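4.3 Gripper setup and finger pad maintenance

Wevier Lab Notes, preprint section, January
Corresponding author: Eichhorn Group

The hand-held grippers used at the Bredmont site are mechanically identical to the end effector of the Lekivel arm, so that pad wear on one can be compared directly with wear on the other. Each unit has two parallel fingers driven through a linkage. The inner face of each finger carries a textured mesh pad bonded to a thin backing plate. Pads are treated as consumables and are logged by unit. Over the period covered in this section, 808 fold-and-place cycles were recorded on household textiles before the first pad was replaced.

Two failure types accounted for most of the downtime. In the first, the pad lifted at its lower corner and caught on loose threads. In the second, the linkage screws backed out slightly, which let the fingers close out of parallel. The second type was harder to find, as the gripper still opened and closed normally by hand and the error appeared only as a drift in the recorded finger width. After 284 cycles on one unit, the drift was large enough that the recordings had to be discarded.

The service procedure was revised as follows. The fingers are closed on a flat gauge and the gap is checked at the tip and at the base. If the two readings differ, the pivot screws are removed one at a time, cleaned, treated with a medium-strength thread locker and retightened in alternating order. The pad faces are wiped with a lint-free cloth and left to dry before the width encoder is set to zero. A pad with any lifted corner is replaced together with its partner.

We use cookies to measure readership. By continuing to browse this site you accept our cookie policy.

Bench checks alone did not catch every fault. Each serviced unit was therefore also tried in a furnished bedroom on folded cloth resting on a smooth covering, where the pad must hold the cloth while sliding easily over the surface below it (Figure 2).
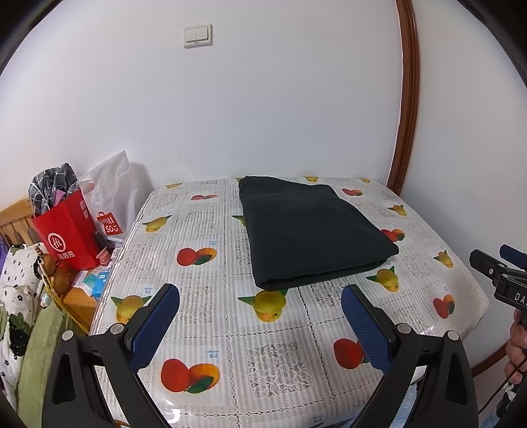 Figure 2. Finger pads and pivot screws of the hand-held gripper, with a folded dark cloth on a plastic-coated sheet. A second unit is at right.

A unit was returned to use when it completed the trial with no change in the zero reading. Under the revised procedure, the same set of grippers reached 940 cycles without a discarded recording. Pad replacement remained the main recurring cost. Thread locker was reapplied at every pad change, and the zero reading was entered in the unit log before and after the work.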